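요즘 뭐 하고 사냐는 질문을 자꾸 받아서 타래로 좀 풀어봄. 한 줄 요약하면 로봇한테 부품 집는 법 가르칠 데이터 모으는 중입니다. 하루 종일요 ㅋㅋ

과제 자체는 말로 하면 진짜 단순함. 트레이에 섞여 있는 전자부품을 하나씩 집어서 옆에 있는 노란 통에 나눠 담기. 사람은 라디오 들으면서도 하는 일인데 로봇은 예시가 산더미처럼 필요해요.

프로젝트 이름은 Dirley고, 이번 라운드 목표가 에피소드 700개. 하나가 집기부터 놓기까지 한 동작입니다. 어제까지 270개 찍었고 나머지는 이번 달 안에 끝내야 함… 9월아 천천히 가라
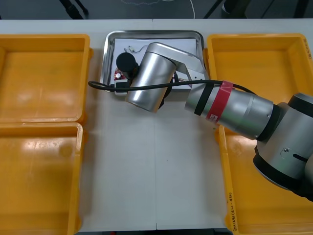 제일 많이 받는 질문이 "그냥 똑같은 걸 계속 반복하면 되는 거 아냐?"인데 그러면 큰일 나요. 매번 같은 자리에서 집으면 모델이 부품을 안 보고 자리를 외워버림. 첫 라운드에서 제가 딱 그렇게 했다가 통째로 버렸습니다. 그때 생각하면 아직도 속이 쓰려요.

그래서 지금은 에피소드 15개마다 부품을 다시 섞어요. 방향도 돌리고, 서로 겹치게도 놓고, 구석에 바짝 붙여도 보고. 근데 사람이 '아무렇게나' 놓는 게 생각보다 어렵더라고요. 내 손이 자꾸 예쁘게 정렬하려고 함 ㅠㅠ 결국 배치 뽑아주는 스크립트를 짰는데 그게 이번 라운드에서 제일 잘한 일 같아요.

트레이 바닥에 흰 종이 까는 것도 은근 중요합니다. 스테인리스는 반사가 너무 심해서 종이 없이 찍은 건 부품 윤곽이 번쩍이는 데 묻혀버렸거든요. 테두리 반사는 그냥 포기하고 삽니다. 현장 트레이도 어차피 번쩍거릴 테니 모델이 익숙해지는 게 낫다고 우기는 중.

난이도로 치면 전선 달린 애들이 최악이에요. 몸통만 집으면 되는 것 같죠? 들어올리는 순간 선이 옆에 있는 애를 같이 데리고 올라옴. 꼬인 케이블은 어디를 집어야 맞는 건지 저도 모르겠고요. 라벨링 가이드에 "커넥터 가까운 쪽"이라고 써놨는데 커넥터가 밑에 깔려 있으면 그것도 소용없음 ㅋㅋㅋ
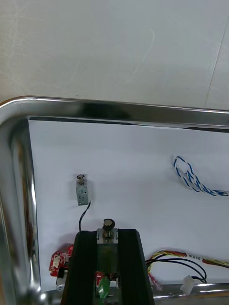 손목 카메라 얘기도 해야지. 고정 카메라만 쓰면 팔이 부품을 가려버리는 순간이 꼭 있는데 하필 그게 제일 중요한 순간이에요. 손목 쪽은 집게 손가락 사이가 바로 보이니까 얘가 제대로 물었는지 판단하기 훨씬 편함. 대신 영상 두 개 시간 맞추는 데 꼬박 하루 날렸습니다. Rainer 툴 설정에서 옵션 하나 안 켠 거였어요. 하나요.

실패한 에피소드는 어떻게 하냐고 물어보신 분 있었는데, 저희는 안 지우고 태그만 달아요. 놓쳤다가 다시 집은 건 특히 귀합니다! 성공만 보고 배운 모델은 한 번 미끄러지면 멍하니 허공을 집고 있거든요. 그래서 다시 집기까지 성공한 건 따로 폴더 만들어서 모으는 중.

태그는 다섯 개에서 시작했다가 한때 엄청 불어났는데 다시 5개로 줄였어요. 성공, 놓침, 재시도, 엉킴, 기타. 세세하게 나눠봤자 저녁 되면 다 기타로 찍게 됨. 제가 그랬음.

조종하는 날은 저녁에 숟가락도 조심조심 들게 되는 직업병이 있습니다. 접근, 하강, 닫기, 들기… 국 먹다가 현타 왔어요 진짜.

다음 주엔 Bemico에서 새 집게 손가락이 온다고 해서 좀 설레는 중. 지금 건 얇은 전선 집을 때 아쉬워서요. 근데 손가락 바꾸면 지금까지 모은 거랑 섞어 써도 되나? 이거 해보신 분 있으면 답글 좀 주세요. 따로 학습하셨는지 섞으셨는지, 비율은 어떻게 잡으셨는지 다 궁금합니다.

저는 일단 부품 다시 섞으러 갑니다. 이번 배치는 스크립트가 전선 달린 애들을 전부 한쪽 구석에 몰아놨네요 하…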